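Unport Automation Group
Minutes of the equipment planning meeting, November

Present: Tomás Sequeira (chair), Melati Ngau (minutes), and eight others from the bench and purchasing sides
Apologies: the Dandham office, who sent written comments

1. Welcome and last minutes

Tomás opened at 10 and thanked everyone for squeezing in, especially those who had come straight from the bench with their coffee still in hand. The last minutes were accepted with one correction: the quote from Benavides was for finger links and pivot screws together, and we had written it up as links only. Melati apologized and has fixed the shared copy.

2. Hand-held grippers

This took up most of our time, and it was a good discussion, if a bit of a wandering one. We are happy with the hand-held grippers as a way of gathering demonstrations, and the question is how many more we can sensibly afford before spring. Tomás would like two more pairs. Melati wondered whether one pair and a generous drawer of spares might serve us better, as the pads are what we keep running short of. Several people warmly agreed with her, and Tomás took it in good spirit.

The Benavides price for a pad set is $30, and a full spare finger assembly comes to $341. Dandham asked in their comments whether we could print the links ourselves. We may well be able to, but we would like to see a test piece before anyone promises savings on paper.

Agreed: one new pair this round, plus 10 pad sets. The second pair goes on the spring list.

3. The arm

Urkulum has offered to hold their price on the small arm until the end of the budget year, which was kind of them. There was a long and friendly back-and-forth over whether we are ready for it. The general feeling was that we should settle on the hand-held tools first and plan the arm around whatever fingers we end up liking. Melati will ask whether the mounting plate can be quoted separately.

4. Trays and objects

The cardboard trays have done us proud for the money, but the meeting felt it was time to budget for something sturdier, with the same tall walls and a floor that takes a mat. We also want a wider mix of objects in the next order, soft and crinkly things as well as smooth ones, so the pads are tried on both.

Two grippers at the tray, one open around a crinkled green piece and the other, with DAS on a link, pinching a smooth lavender oval:
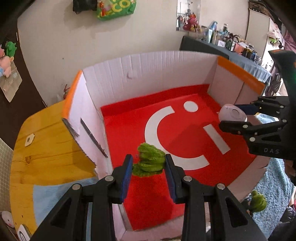 5. Actions

Tomás to place the Benavides order and write back to Dandham about the test link, with our thanks.
Melati to speak to Urkulum about the plate and to price sturdier trays.
Everyone to send object suggestions to Melati before the next meeting, please, even the odd ones.

The meeting closed with thanks to all for their patience during item 2.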